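4.2 Checking the drawer-opening policy on a cluttered counter

Trarnach reports a high success rate for the Zandon policy, most of it on bare tables. Repeat the test on your own counter before you quote it.

1. Load the Zandon checkpoint and set the episode limit to 30 seconds.
2. Leave the counter as it is. Do not tidy.
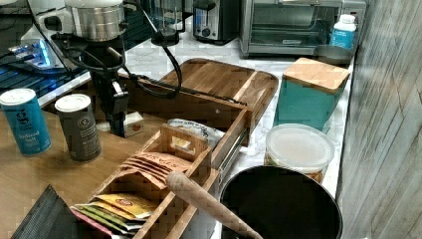
Cable drag is the first thing to rule out. Run the arm through its full reach with the policy off. Where cables loop over a wooden tray, as they do at this station, log every contact - the force estimate can't tell a snag from a stiff drawer.

3. Run 102 episodes. Score them by hand, then compare with the Psarras auto-scorer.
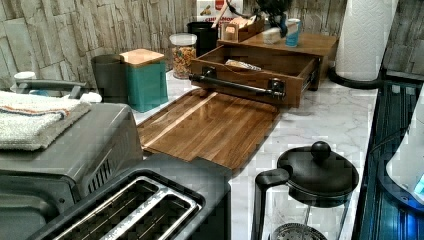

4. Keep the failed episodes. The Brurnima set lists 437 runs and doesn't say how many were dropped.

Caution: A drawer left partly open is a fail, whatever the auto-scorer says.

Note: If the two scores differ by more than 2 points, report the hand score.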